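Packing a meal for the office is mostly a question of order. The heavy and flat go down first, the soft and wet go in last, and the bag must stand up by itself while it is being loaded. An insulated tote does this better than a rucksack. Its lining slows the loss of heat or chill, provided there is little spare air inside.

Tobias Rosenthal, who writes packing notes for the caterer Quintanilla, sets everything out on a mat before anything is lifted. Shallow clear trays go side by side at the front, bowls behind them. A desk is deep enough, if the lamp is pushed to the back.

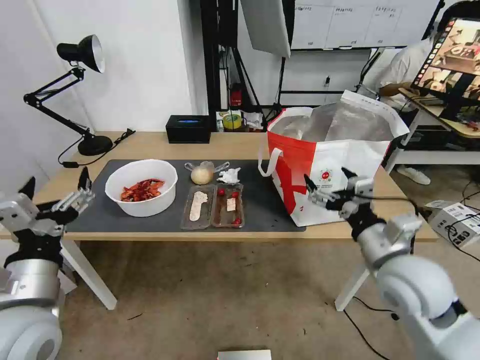 Trays to the front, bowl behind, bag standing open on the right.

Small tomatoes roll. Three in a tray will find the corners, and a folded napkin between them is usually enough to hold them. Long, flat items need a tray of their own — bent to fit, they break at the middle.

Wrapped pieces go down the sides, where they take up the gaps. Rosenthal allows 500 g for each tray and 2 trays to a layer.

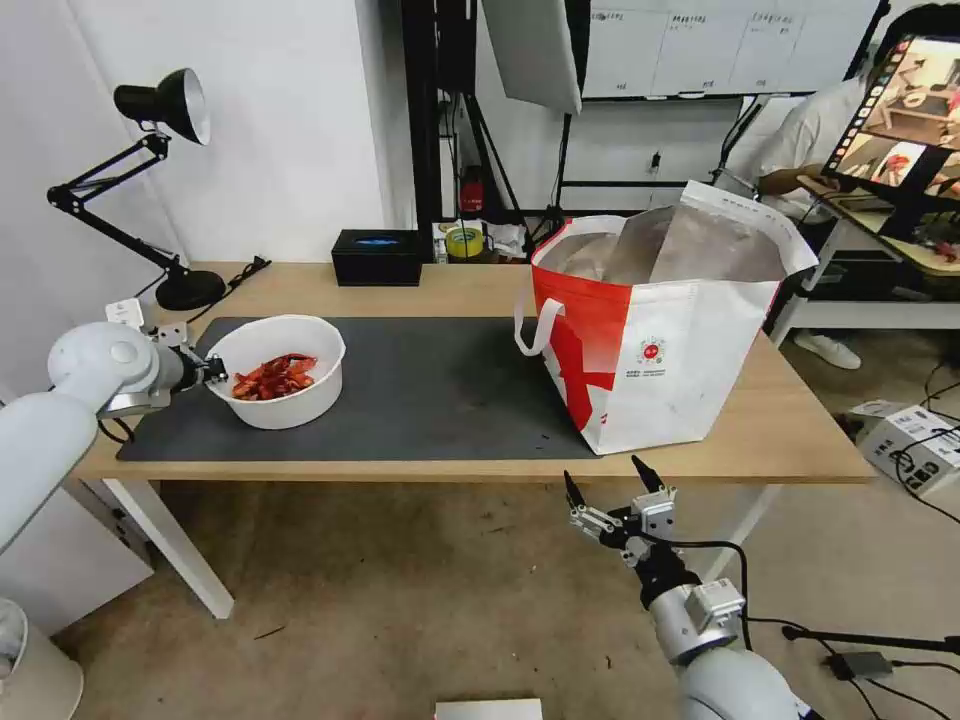

BOWLS AND SHELLFISH

An open bowl of crayfish is the awkward load. The shells stack badly and the pile sits high, so the bowl should be held by the rim and kept level. A lid is preferable; film stretched over the top will do for a short trip.

Pull the lining fully open before the bowl goes near it. Loose folds at the mouth catch on the rim and tip it.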